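Seasonal decorating: walk-round checklist, August issue
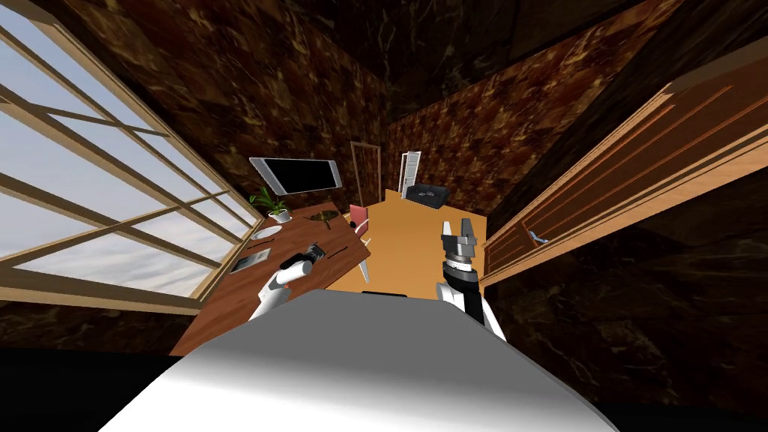 *Brown marble walls, with a desk to the left and a wooden cabinet to the right.*

For the house at Lellalthorpe. Go through it before anything comes out of the boxes. The comments are mine from the last walk-round and I have left them in, including the rude ones.

## 1. Lights and leads

- [x] Every string unrolled and looked at along its full length. *Two strings binned. The box said "checked". By whom, it didn't say.*
- [x] Indoor lights kept apart from outdoor lights. *Go by the tag on the plug end. The lids have been swapped so often they mean nothing.*
- [ ] Transformers matched to their strings. *Three left over with no home. I am told they are "spares for the Loris set". I'd like to see the Loris set work first.*
- [x] No extension lead plugged into another extension lead. *Passed on the day. Look again once the tree is up, when people get ideas.*
- [ ] Timer tested overnight. *Set to go off at 11 pm. Still on at breakfast.*

## 2. Hanging and fixing

- [x] Adhesive hooks tried on a hidden patch of each wall finish. Leave for a full day.
- [ ] Garlands weighed before hanging. *The long pink one is 2 kg with its baubles on. The hooks we bought for it are sold as "strong", with no figure anywhere on the packet. Fail until I see a number.*
- [x] Nothing hung from light fittings, curtain poles or door closers.
- [ ] Wreath hangers padded on the back. *One padded, one wrapped in what I think is a sock. It'll scratch.*
- [x] Step ladder: feet, hinges, treads. *Fine. Somebody will still stand on a chair.*

## 3. Candles and anything that burns

- [x] Real candles on a plate or in a proper holder, well away from greenery and ribbon.
- [ ] Glitter candles. *The Zondley ones have loose glitter on the outside, right down the side. The label calls this "safe sparkle" and gives no hint of what that means. Keep them as ornaments, unlit, until someone can show me better.*
- [x] Battery candles: compartment screws present and tight. *Out of 41, all passed. I expected worse.*
- [x] Tinsel and tissue pompoms clear of heaters by at least a metre.

## 4. Tree

- [x] Stand bolts turn freely.
- [ ] Tree steady when pushed at shoulder height. *It rocked. "It settles once it's dressed" is not a test result.*
- [x] Glass ornaments on the upper branches only.
- [ ] Flame-retardant label found on the white artificial tree. *There was a label. It has faded to nothing, so I am treating it as no label.*

## 5. Ways out

- [x] All doors open fully with decorations in place.
- [x] No floor cables across a doorway, taped or otherwise.
- [ ] Hall table moved back. *The plan from Symonenko shows it in the hall with a sugar-plum display on top -- very pretty, and it narrows the way through to less than I'd accept. Send the plan back.*

## Still open

Re-check the timer, the pink garland, the tree stand and the hall table. Allow 20 minutes, more if the boxes have been "tidied" again. Don't tick anything on the strength of last year's sheet -- I've read last year's sheet.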